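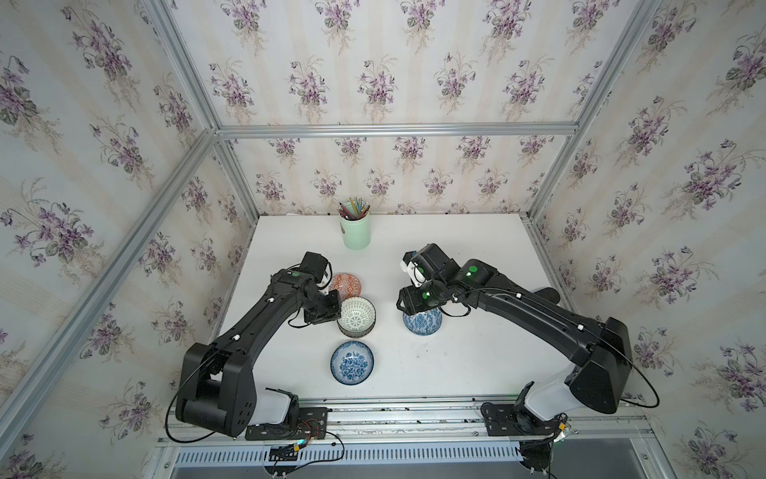 Plendell's last wallpaper and paint shop is to shut its doors at the end of the month, leaving people in the town with a 40-minute bus ride if they want so much as a roll of lining paper. Valentini's, on the corner by the old bank, has been selling wallpaper, paste and paint for longer than most of its customers can remember. Owner Ubaldo Sanna told staff on Monday and put a notice in the window the same night. Everything must go, he says, and that includes the old florals that people still come in asking for – purple violets and green leaves on pale stripes over a cream ground, the sort of paper plenty of us grew up with on the landing.

Mr Sanna blames the rent. It went up in January and is going up again. The landlord, Drineck, wants £1,381 a month from the autumn, up from a figure he would only call "manageable, just".

"I sat down with the books three nights running," he said. "You can't sell enough paste to cover that. I've tried it every way."

Drineck said in a short statement that the new rent was in line with other shops on the street and that it had offered to spread the increase over two years. Mr Sanna says the offer came too late and he had allready told his suppliers.

The shop employs two people besides himself. One is retiring anyway. The other, Settimio Marras, has worked the counter for 16 years and does most of the measuring up for customers who can't manage it themselves. He has no job to go to yet.

"I'll be fine," Mr Marras said. "It's the older ones I think about. They come in with a scrap of paper off the wall and want the same again. You go and look in the back. Sometimes you've got it."

A petition on the counter had 368 names on it by Tuesday teatime. A second one, online, was on 273. Both ask the town council to step in and talk to the landlord. The council says it has no power over private rents but that it will "pass on the strength of feeling", whatever that comes to.

Not everyone is surprised. Footfall at that end of the street has been poor ever since the bank went, and the roadworks in spring did nobody any favours. The shoe repairer next door says his own takings were down by a third in April. The café opposite has cut its hours and no longer opens Mondays.

There's also the matter of taste. Fewer people paper a whole room now. Mr Sanna reckons most of his trade is one wall, one roll, and a tin of something plain for the rest. Younger buyers order samples on line and never come in at all. But he says patterned papers had been picking up – big flowers, stripes, borders even – and last winter was his best for a good while. "That's what gets me. It was coming back."

What happens to the stock: everything marked down from Saturday, end-of-line rolls in bins outside if it's dry. Single rolls will not be held back, so bring your batch number if you are trying to match. Paint mixing stops a week before the doors close, as the machine has been sold. Trade accounts need settling by then too. Gift vouchers can be spent up to the last day but not after, and not swapped for cash.

Pattern books are being given away. The primary school has asked for some for its art room and the amateur dramatic society wants the big damasks for a set. Anyone else should ask at the counter, first come first served. There are a lot of them and they are heavy, bring a bag.

The nearest alternative is Pernus, on the retail park, which stocks paint and a fair choice of paper but doesn't cut to length or order in single rolls. It is open seven days. The bus from the market square goes hourly, with nothing after six.

As for the unit itself, no new tenant has been named. Rumours of a vape shop, a nail bar and a second café have all gone round this week and Drineck would not comment on any of them. Planning records show no application for a change of use so far. The flat upstairs is let seperately and isn't affected.

Mr Sanna says he may carry on in a small way from home, hanging paper for old customers, knees permitting. He has also kept back a few boxes of the discontinued patterns and says people with a patch to mend should leave their name and number, plus a photo of the wall if they have one.

The shop is open nine till five, half day Wednesday, closed Sunday. The petition can be signed at the counter until closing on the last Saturday of the month.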